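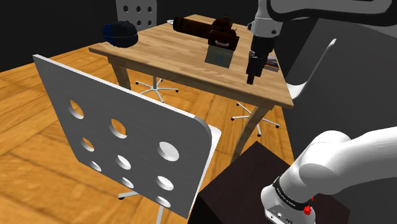 Teleop in simulation, progress report 2
Shobha Iyengar, Vittoria Galli
November 26, 2020

What we did since July

Goal is still the same: drive the simulated arm by remote, record the demos, train a policy on them. Task is pick up the soft knitted thing from the left end of the table and put it down on the right side. Clutter stays on the table the whole time, no cleaning up between runs.

Setup. Scene built in Skenow. Control first with keyboard, which was awful (one axis at a time, took forever), then with Vittoria's gamepad. Left stick moves the gripper sideways and forward, triggers go up and down, one button for open/close. Orientation locked with fingers pointing down. We tried unlocking it and kept getting lost.

Demos. 38 recorded, 11 thrown out. Most of the bad ones were the same mistake: coming in too low and dragging the fingers through the brown case in the middle. It has a handle and the fingers like to hook on it. Shobha started going up high before crossing the table and that fixed most of it, but now her demos look diffrent from Vittoria's and the policy seems to average the two. Not good. Should of agreed on one path before recording.

Depth is the hard part. With one view on the monitor you can't tell if the fingers are over the hat or behind it. Adding a second view from above helped alot. Shadows help too, turn them on.

The chairs. Took them out for speed, put them back after feedback from the last review. No change in how we drive, but rendering is slower and the stick lags a bit. Lag makes you overshoot, then you correct, then the correction ends up in the data. Need to filter those pauses and wiggles out.

Training: first run on the kept demos only. Gets to the hat, closes too early. Probably because we each hit the button at a different height. Numbers in next report.

To do
- rerecord with one agreed path, same person if possible
- trim pauses at start of each demo
- move the hat to 5 start positions, right now it's always the same corner
- try the policy with the case shifted
- ask for more lab hours (Vittoria)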